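Getting a white basin properly clean (and keeping it that way)

Tips from the Pultau workshop pages, Wed 30 December
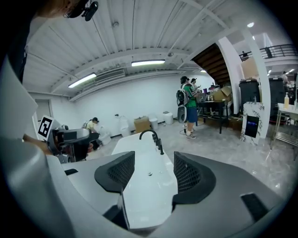

White glossy basin with a tall black gooseneck tap. Lovely to look at, and very easy to look after once you have the knack.

I have a real soft spot for a white basin with a black tap. There is something so crisp about the pair of them together, and whenever I talk to people who are doing up a bathroom or a little washroom at work, it is the combination they ask me about most. The next thing they ask is how on earth you keep it looking good. So I have gathered up everything I do, plus a few tricks sent in by readers, and put it all on one page.

What to have in the cupboard

You need very little. I keep a soft sponge (the plain sort, no green scratchy side), two microfibre cloths, an old toothbrush, washing-up liquid, bicarbonate of soda and a small bottle of white vinegar. A wooden cocktail stick is handy too, for the join around the base of the tap. Keep the lot in a small tub with a handle and you will be amazed how much more often the basin gets done.

Start with the dry bits

Before any water goes near it, take everything off the edge and wipe the whole basin with a dry cloth or a sheet of kitchen roll. Hair, fluff and dust come away in seconds when they are dry. Wet them first and you will be chasing one hair round and round the bowl for the next five minutes!

Do the back of the rim as well, where the basin meets the wall or the worktop. Dust mixed with splashes turns into a grey paste there and it is much harder to shift later on.

The everyday wash

A drop of washing-up liquid on a damp sponge, all the way round from the rim down to the drain, then rinse with warm water and dry with a cloth. That is my whole routine and it takes less time than brushing your teeth. The drying matters most. Water left to dry by itself leaves a chalky ring, and on a glossy surface you see every bit of it when the light is on.

Maricica Zamfir wrote in to say she keeps a folded cloth on a hook right beside the basin and everyone in the house gives it a quick wipe after the evening wash. I tried it in September and have never looked back. It is such a small thing, and I now clean the basin properly half as often as I used to.

Black taps need a gentle hand

Matt or glossy, a black finish wants kindness. No cream cleaner, no scourers, no bleach and please, no neat vinegar sprayed on and left. Warm water with a little washing-up liquid is all I use for the body of the tap. Wipe along the spout from the base to the tip, underneath as well as on top – drips run back along the underside and dry there.

A tall arched spout has one more thing going for it, and I do love this: you can get a cloth right round it. Hold the cloth at both ends, loop it behind the spout and pull it back and forth as if you were polishing a shoe. Very satisfying.

For limescale on black, wet a cloth with one part vinegar to four parts water, lay it over the spot for a couple of minutes, then wipe, rinse well and dry. Check the maker's leaflet first, and try it somewhere out of sight. If the mark is still there, do it again another day. Two mild goes are far better than one fierce one.

Round the base of the tap

Run the cocktail stick gently round the join, with a thin bit of damp cloth wrapped over the point. Out comes a surprising amount of muck. Follow up with the toothbrush and a little soapy water, then dry it with a corner of the cloth. Once a fortnight is plenty.

A small drain deserves attention

Small round drains look neat but they do catch soap. Mine gets a spoonful of bicarbonate of soda every other weekend, scrubbed round the edge with the toothbrush and rinsed down with hot water from the tap. Not boiling from the kettle, please: some basins and some pipes will not thank you for it.

If the water is slow to go, lift out the plug or cover if it comes out, and clear what is underneath. Wear gloves. Then put a bowl under the trap, unscrew it by hand and rinse it out in a bucket. (Never in the basin you have just taken the trap off. I have done it, and my socks paid the price.)

Modupe Nnaji asked about the black line that forms where the drain ring meets the basin. A paste of bicarbonate and water, left for ten minutes and then brushed, shifts most of it. If it stays put, the sealant under the ring may have gone and it is worth having it done again.

Scuffs and grey marks

Rings, belt buckles and metal tins all leave grey lines on a white basin. They look like scratches and give you a fright, but very often it is only metal rubbed on to the surface. Bicarbonate paste on a damp finger, small circles, rinse. Do try this before you despair!

Tea and coffee stains come away with the same paste. Hair dye is trickier – get to it straight away with soapy water and don't let it sit.

If you are fitting a new one

Several of you are in the middle of refits just now, so a few things from our own job at Busisside.

Leave any protective film on until the dusty work is over, and lay an old towel in the bowl whenever someone is working above it. One dropped spanner is all it takes. Ans Prins swears by a square of cardboard cut to the shape of the basin, with the towel on top, and I think hers is the better idea.

Put the tap into the basin before the basin goes on the wall or the unit, if the design lets you. Lying on your back in a cupboard with a torch between your teeth is no fun at all.

Turn the tap on and look at where the water lands before you tighten everything up. With a high spout you want the stream to fall near the drain, well away from the front edge. Open it fully too. A tall spout gives the water further to fall, and in a shallow bowl it can splash more than you expect. An aerator on the tip softens it beautifully.

Wipe off extra sealant while it is fresh, and give it the full time on the tube before you use the basin. I know it is tempting.

If the toilet is going in during the same week, do that side of the room first and the basin last, so you are not leaning over your shiny new bowl with a toolbag. Keep one table near the door for boxes, fittings and instructions. When everything has a place to be put down, the floor stays clear and far fewer little washers disappear.

Light makes a difference

Cleaning under a bright ceiling light is fine for the bowl, but streaks on a black tap hide until you look from the side. I bend down so that my eyes are level with the spout, or hold a torch low. Gerrit De Bruijn does his by the morning light from the window and says he never misses a spot.

Questions I still get

Can you use glass cleaner on the basin? A little on a cloth is fine on a glazed white surface, and it gives a super shine. Keep it off the tap.

Are the foaming sprays any good? Some are. Read the label for coloured or coated metal, and rinse for longer than you think you need to.

How often should you do the overflow? If your basin has one, once a month. A bottle brush and warm soapy water, followed by a good rinse.

Next time I will be tackling grout, with a method from Jelle Jansen that uses hardly any product at all. If you have a favourite of your own, send it in and I will give it a go on the tiles at home.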